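Flikard opens Dustoritz teaching station to outside users

Print this article | E-mail this article

Flikard has opened its Dustoritz teaching station to outside users after a trial that ran through January. The station records a person guiding a robot arm through a tabletop task, either by moving the arm directly or by steering it from a hand controller at a desk across the room. The recordings are then used to train the arm's control software.

The trial produced 644 accepted demonstrations from 11 operators. Each run was limited to 60 seconds. Runs in which the arm hit a joint limit, or in which the operator let go of the controller, were discarded before training.

Tasks were kept short: reach for a container, close the gripper, lift, set down, open. Joint positions, gripper opening and the view from a small camera at the wrist are stored on one clock. Operators working by remote control get the wrist view on their screen, with both fingers of the open gripper in sight along the lower edge and the tabletop between them.

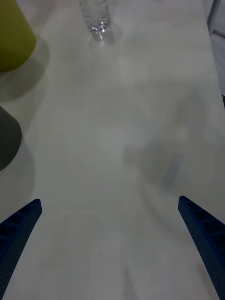 Why record by remote control when the arm can be pushed by hand?

Hand guiding puts the operator's arms in front of the cameras and changes the load on the joints, so the recorded motion differs from what the motors will later have to produce. Remote control avoids both problems but takes longer to learn.

Flikard said most operators in the trial needed 2 practice sessions before their remote runs were accepted. Hand guiding was usable from the first session and remains the default for setting start poses and checking reach.

Clear bottles and cups are on the standard object list. The company said clear plastic needed more demonstrations than opaque containers, and that it has not settled on a fixed number per object.

Recordings are exported in the Majimbun log format. A converter for Burko controllers is in testing. Station time is booked in half-day blocks, and users keep their own recordings.

Contact us | Copyright Flikard. All rights reserved. | Back to top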